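Notes from a month at the Vellberg station

I spent most of November at the Vellberg marine station, helping with the eelgrass survey. I had not done field work since graduate school, and I had forgotten how much of it is rinsing things in fresh water.

The survey covers a shallow bay on the north side of the channel. We laid out 126 plots and went back to each one at low tide to count shoots and measure leaf length. By the end we had 2724 leaf measurements in the spreadsheet. Two of the plots had gone to bare sand. The rest held up better than I expected after the summer we had.

Low tide kept landing at 5 in the morning, so we did the plots with headlamps and slept after lunch. Embla Hovland ran the boat. Cosmin Zamfir and I did the counting, and we traded off every ten plots to keep our hands from going numb. Neoprene gloves help, but you can't feel a leaf through them, so mine mostly stayed in my pocket.

The part I keep thinking about is the tidal turbine planned for the channel. The permit application says the change in current over the eelgrass will be too small to matter. I think that's probably right, but it rests on one season of current data, and I'd like to see a full year before anyone pours concrete.

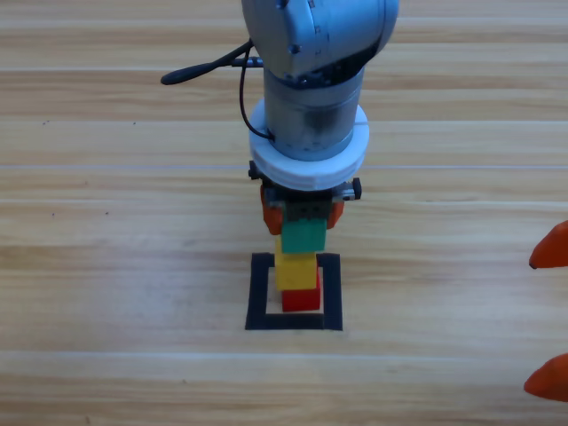 Saoirse Geraghty wrote to me after I said the same thing in an email, and her view was that a year of current data won't help much without sediment samples to go with it. Eelgrass can take a faster current, she said, but it can't take being buried.

I agree with her. We took a few cores near the outer plots, but they weren't part of the plan and there aren't enough of them to say anything. I've asked Embla if we can add cores to the spring trip. She wants to know who is going to carry them up the beach.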